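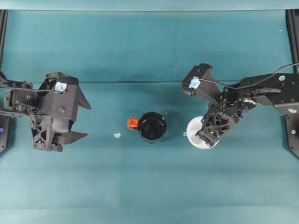 Cloths and Cups: What Goes on a Table?

Plattner Museum of the Home
Learning pages for readers aged seven to eleven

People have put cloths on tables for many hundreds of years. A cloth can protect the table beneath it, soften the sound of things being put down, and change the colour of a whole room in a few seconds. This page explains how cloth is made, why it creases, and why so many cups are white. Words in capital letters are explained at the end.

How is cloth made?

Much of the cloth we use at home is woven. Weaving needs two sets of threads. The first set is stretched tightly on a LOOM and is called the WARP. The second set travels from side to side, over and under the first, and is called the WEFT. When the threads are pushed close together they hold each other in place, and the result is a flat sheet of cloth.

Other cloth is knitted. Knitted cloth is made of loops, and it stretches more easily than woven cloth. Felt is different again: its fibres are pressed and tangled together, and there are no rows of thread to find.

The museum's weaving room has a hand loom from the old Hurkby mill. A skilled weaver could make roughly 30 centimetres of tablecloth on it in an hour. Visitors may try the smaller loom beside it.

What colour is teal?

The cloth in the picture is teal-green. Teal lies between blue and green, and it takes its name from a small duck. The male teal has a green stripe on each side of his head.

Cloth is coloured with DYE. Long ago, dyes came mostly from plants, and some came from insects and shellfish. A dyer who wanted green often dyed the cloth yellow first and then blue. Most dyes today are made in factories, and the same shade can be repeated many times.

Even so, a cloth of one colour does not look the same all over. Light falls on it unevenly, and parts of it may seem paler or darker. Look at the lower part of the cloth in the picture and you will find some slightly lighter bands.

Crease or seam?

A faint line runs across the cloth in the picture. Lines of this kind may be creases or they may be seams, and it can be hard to tell which from a distance.

A crease is a line left by folding or pressing. The fibres have been bent and have stayed bent. Heat and a little moisture help them to relax, and for this reason an iron with steam can flatten a crease.

A seam is a line of stitching where two pieces of cloth are joined. Ironing will not remove it. If you run a finger along a seam you can usually feel the stitches or the extra thickness underneath.

Liesl Eberhard looks after the textiles at the museum. She stores the large tablecloths rolled on tubes instead of folded, so that no sharp lines form. There are 19 of them, and the oldest is too fragile to be unrolled.

Why are so many cups white?

The cup on the cloth is white. White cups are found in homes, schools and cafés in many countries. A white cup shows the colour of the drink inside it, and it can be used with a plate or a cloth of any colour.

Cups may be made of pottery, glass, metal, plastic or paper. Pottery cups are shaped from clay and baked in a very hot oven called a KILN. Many are then covered with a glaze, which becomes smooth and shiny when it is baked.

Most cups have a round rim. A round rim has no corners to catch the lip, and a round shape is easy to make on a turning wheel.

What is tape doing on a cloth?

Just to the left of the cup there is a thin strip of grey tape. Tape has many uses on a table. It can mark a place, hold down an edge or cover a small hole. Tape should never be used on old or delicate cloth, as the glue may leave a stain.

Something to try at home

You will need a clean handkerchief or napkin, and a cup.

1. Fold the cloth in half 2 times and press each fold with your hand.
2. Open it out on a table and look for the lines.
3. Stand the cup where two lines cross.
4. Take the cup away, smooth the cloth with your palm and look again.
5. Repeat with a different cloth. Which one keeps its creases best?
6. Draw what you found.

Words to know

DYE: a substance that gives colour to cloth.
KILN: a very hot oven for baking clay.
LOOM: a frame or machine for weaving.
WARP: the threads stretched along the loom.
WEFT: the threads that cross the warp.

Text by Heidrun Thaler, Learning Department. Page last checked on 25 November 2022.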